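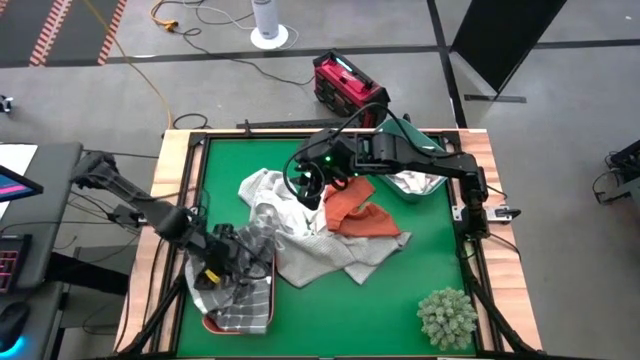

Mogens Kjærgaard told us in March that a tea towel is clean until it can stand up by itself, and that anyone who disagreed was welcome to do his washing for him. We put this to the other residents of Hjaltadóttir House and got a surprising amount of support for the first part.

Whose Turn Is It? Cloths, Towels and Laundry in Shared Student Kitchens
By Uchenna Okoro and Maite Casado
Jun 26, 2023

Background

Our original project was on food waste. It was dropped after a fortnight when it became clear that the students of Zirkthorpe don't waste food so much as forget it, and that telling the two apart would need a fridge census we had no stomach for. Cloths were Dagný Nørgaard's suggestion. Every kitchen has them, no kitchen admits to owning them, and as far as we could find, the halls had never asked what happens to them.

We set out to learn who washes shared cloths, how often, and where they go when people give up on them.

Method

A paper form went under the door of all 308 rooms in the three blocks. We got 241 back, a much better return than our supervisor had predicted, and we would like that noted. Some were stained in ways that could count as extra evidence. We also held short interviews in the kitchens, usually while somebody was waiting for pasta.

The form asked about tea towels, dishcloths and floor cloths separately. This was a mistake. Several people wrote that in their kitchen these were the same cloth at different times of day.

What we found

Most people believed that they washed the shared cloths more often than their flatmates did. This held in nearly every kitchen, and if it were true the halls would have the cleanest tea towels in the country. When we asked for the last time a wash had really happened, the answers got shorter. "Recently" was popular. One form said "before Christmas, I think, but ask Ragnheiður".

We asked Ragnheiður Lauritsen. She said she had been washing the cloths for her whole corridor since the autumn, hadn't mentioned it because she wanted to see how long it would take, and was now sorry we had brought it up.
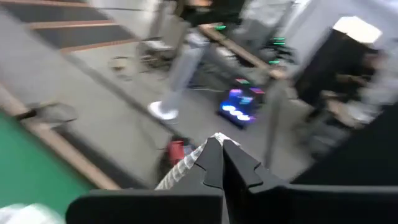 Cost came up a lot. A wash in the Koltard machines costs two pounds and a dry costs the same again, and people don't like to spend that on a load made up of other people's spillages. The usual answer is to put the cloths in with your own clothes. Those who did this were split between the ones who thought it perfectly normal and the ones who had once done it with a cloth that had been used on a curry.

Drying was worse than washing. The kitchens have no rail. Cloths go over taps, oven handles, chair backs and the radiator, which is off from April. A cloth left in a heap after use will smell by the next evening in warm weather, and the reply to a smelly cloth, in most kitchens, is to buy another and leave the first where it is. We think this explains the drawers. Over 80 forms mentioned a drawer.

End of life

Very little gets thrown out on purpose. Old tea towels are demoted to floor cloths, then to bike rags, and after that we lose sight of them. A few residents had tried Wastix, the collection scheme with the bin behind the bike shed, but weren't sure it took anything with holes. The notice on the bin has faded and we couldn't tell either.
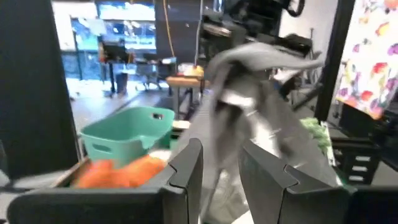
Fig. 3. Grey cloth, teal basket.

Cotton cloths lasted longest according to the people who cooked most. Microfibre had keen supporters, mainly among people with glasses. Paper towels were named as the modern answer in one kitchen, where they had run out.

Suggestions

We would ask the halls office to fit a rail or a few hooks in each kitchen, and to let one free wash a week be booked per kitchen on the Koltard system. The booking should carry a name. We tried a rota in our own flat for the length of the project and it worked well for as long as one of us stood next to it.

Problems with the study

People knew what we were asking about, and we suspect a burst of washing in the days before the interviews. The machines in the east block were full for the first time all term. We also forgot to ask about oven gloves, and have been told about them at length since.

Our thanks to Dagný for typing up the forms, and to Mogens, whose towel is still in use.

Contact: Student Projects Office, Zirkthorpe | © 2023 the authors | Back to top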